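Bus travellers wanted for visitor transport trial, Urnmont and Trerel

Posted in April by the Clinberg Transit Access office

We are looking for people to ride local buses as visitors would and tell us how they got on. The trial covers the Urnmont network, the Trerel connector and the shuttle out to Seixas.
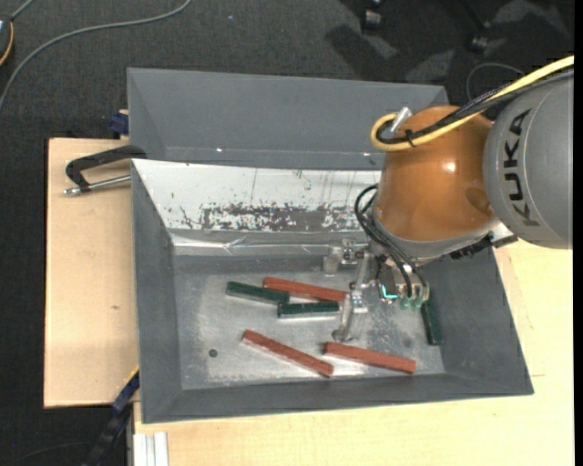
You don't need any background in transport. We would prefer people who don't know the routes well, so if you already catch the Urnmont buses to work, this one isn't for you. Visitors staying in the area are welcome to apply.

What's involved

You will make 3 trips over 2 weeks. For each one we give you a starting stop and a place to get to, such as the Seixas ferry wharf or the Trerel markets. You plan the trip yourself using the printed timetable, the signs at the stops or your own phone, then travel there and back. Most trips take about 30 minutes each way. At least one will be after 6 pm, when the Trerel connector runs less often.

After each trip you fill in a short form. We want to know where you waited, whether the stop name matched the timetable, how you paid and anything that confused you. If you miss a bus or end up in the wrong place, write that down as well and head back when you can.

What you get

Participants receive a travel card loaded for the length of the trial, and a grocery voucher once the last form is in. We can't pay for taxis or parking.

Who can apply

You must be 18 or over and able to get to the Urnmont interchange on your own. We have places set aside for people who use a wheelchair or walker, people travelling with a pram, and people who read a language other than English at home. Tell us if you need the forms in large print.

How to apply

Pick up a form at the Urnmont interchange counter or the Clinberg library. Leave it at either one by the end of April. We will ring everyone who applies, including those who miss out.

Comments

tramfan62: Does the Seixas shuttle still need to be booked ahead? The sign at the wharf says yes and the timetable says no.

Clinberg Transit Access: No booking needed. We'll pass that on about the sign.

gumleaf: Put my form in at the library. Can my sister and I do the trips together?

Clinberg Transit Access: Separately please, but you can both apply.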